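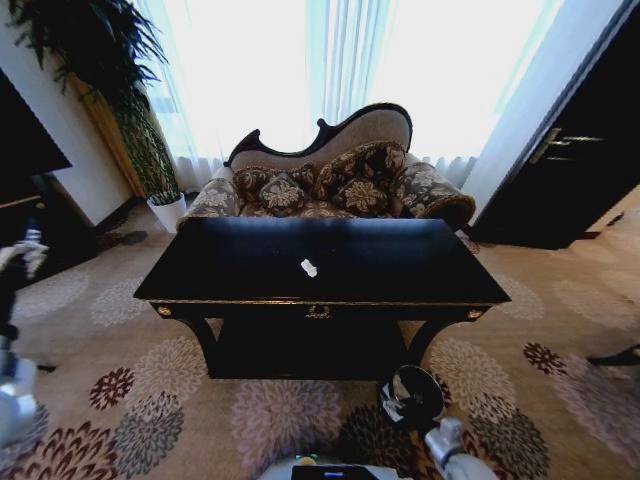
March, 6.40 am

Woke before the alarm again. Rain overnight, 29 mm in the gauge, so the tomatoes can look after themselves today. Picked the last of the ripe ones and put the green ones on the laundry sill.

Rang Cristóbal about the water tank. He says the Arkov pump is worth fixing and quoted me 90 dollars for the seal, plus his time. Told him to go ahead.

Drove to Rorora for chook feed and stamps. The road is still rough past the bridge and they've put the speed down from 100. Home by lunch. Cheese on toast.

Mowed the back half before the mower ran out of petrol. Neighbour's dog got in under the fence again. Need two palings and some wire.

Bed at nine. Knee sore.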